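Vullico adds countertop utensil rack and oval tray to Ernen range

26 June 2025. Vullico has extended its Ernen range of kitchen storage with a freestanding utensil rack and a matching oval tray. Both pieces are finished in matt black and will be available from July through the company's own shop and selected kitchen retailers.

The rack consists of a single upright post carrying a long horizontal bar. Four pegs are spaced along the bar and take ladles, slotted spoons, turners and other tools with a hole or loop in the handle. No wall fixing is needed, so the rack can be moved between worktop, table and cupboard. Clearance below the bar suits most full-length utensils.

The tray has rounded ends and a raised rim. Placed in front of the rack, it catches drips from tools hung up after rinsing and gives a resting place for spoons in use during cooking. It is also sold separately, and at 21 cm across the short side it passes through the door of a standard wall cupboard. The tray is dishwasher safe; the rack should be wiped with a damp cloth and dried.

Each peg carries up to 3 kg. Vullico tested the pegs over 200 loading cycles at its Soris workshop, where the range is also assembled. Heavier pieces such as cast pans should be hung close to the post – the outer pegs are meant for lighter tools.

The two pieces are supplied flat-packed in one carton with 13 parts, including screws and a hex key. Assembly takes a few minutes on a level surface.

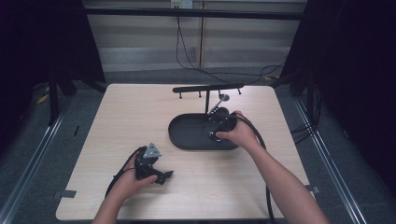

Bahrami, which will stock the range in its kitchen shops, said that customers had been asking for hanging storage that could be used in rented homes, where drilling is often not allowed, and that it would show the rack and tray together on its worktop displays. It added that it would have liked a longer version of the bar as well.

Vullico has not announced a longer bar. Spare pegs and screws can be ordered separately, and existing Ernen owners can add the tray without changing other parts.

Product sheets and assembly instructions are available from the Vullico press office on request.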